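Observing Lists and Atlases > Printed catalogues for a beginner's shelf

jalen_okafor
I've been observing from the edge of Tristville since October with a 150mm Newtonian and I want one printed list to work through over the next few years. I've finished most of the Messier objects I can reach from the garden. The south is blocked by a row of houses, so anything below about minus 15 is a car trip.

I have seen two recommended. One is the Brusier Deep Sky List, which has 3,794 entries in a single fat volume. The other is the Plindow Field Selection, which has 588 and is spiral bound. Is the bigger one worth it, or will I never open it?

mangundap_sky
Plindow. I have both. The Brusier goes down to galaxies you will not see in a 150mm from a town, and it's sorted by constellation with no hint of what is bright and what isn't. You spend half the night turning pages.

M Benavides
I'd say the opposite. The Plindow is fine for a season, then you run out. I have used the Brusier for years. You do need to go through it at home with a pencil and mark what is in range, but that's a good way to spend a cloudy week. The notes on double stars are better too.

One warning: the first printing has 3,580 entries, and the numbering changes after Cepheus. If you buy second hand, check which you're getting or your log won't match anyone else's.

mangundap_sky
The doubles notes are copied from older lists and some of the separations are decades out of date. I wouldn't buy it for those.

M Benavides
Some are, yes. The wide pairs have hardly moved. For the close ones I look up a current figure anyway, whatever the book says.

tristan_r
Is there a reason not to use a planetarium program and print your own pages? I filter by magnitude and altitude and take two sheets out with me. Costs nothing and I don't mind if they get dewed on.

jalen_okafor
I do that now. I just find I choose the same things each time. A book in a fixed order makes me go and look for something I'd skip.

mangundap_sky
Then get the Plindow and start at page one. It goes by right ascension, so you pick up wherever the sky is when you start. Each page has a finder chart at 3 degrees and a sketch. The sketches were made with a 200mm, so expect a bit less.

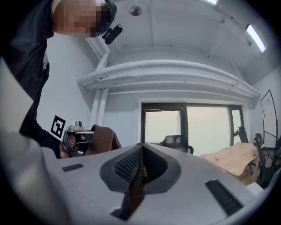 Re: Printed catalogues for a beginner's shelf (page 2)

tristan_r
Does the Plindow lie flat? My old atlas won't stay open on the table and I end up holding it down with an eyepiece case.

mangundap_sky
It does. The paper is thin though, and a red torch shows through from the page behind. I slip a bit of card under the one I'm reading.

M Benavides
The Brusier does not lie flat at all, I'll give you that. I copy what I want into a notebook before I go out.

jalen_okafor
Thanks all. I've ordered the Plindow and will look for a used Brusier, second printing. Mavis, is there anything on the cover that tells the two printings apart?

M Benavides
No, the covers are the same. Look at the back of the title page, it gives the number of entries there.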